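How to comment on a proposed county rule
By Etornam Kwofie, July
Print | E-mail

Stokville has a workplace health rule up for comment. Window is 30 days, closes at 3 p.m. on the last one. Quick version:

1. Get the draft. Clerk's page, under Pending. It's 68 pages — skip to the section you care about.

2. Write down the section number. Comments without one get lumped in as "general" and mostly dont get a reply.

3. Say who you are. Worker, owner, parent, whatever. Live in Wosstead? Say so, the county covers you too.

4. Keep it short. One page. What you want changed, then the wording you'd use instead.

5. Send it. Online form or the front desk on Badawi Street. Save the reciept number.
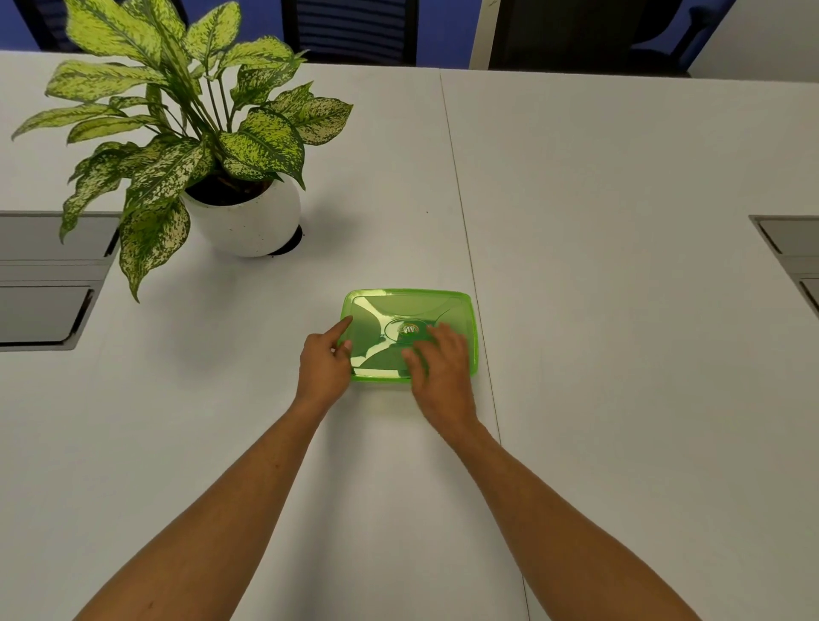 6. Want to speak at the hearing? Sign up by noon. Only 40 slots.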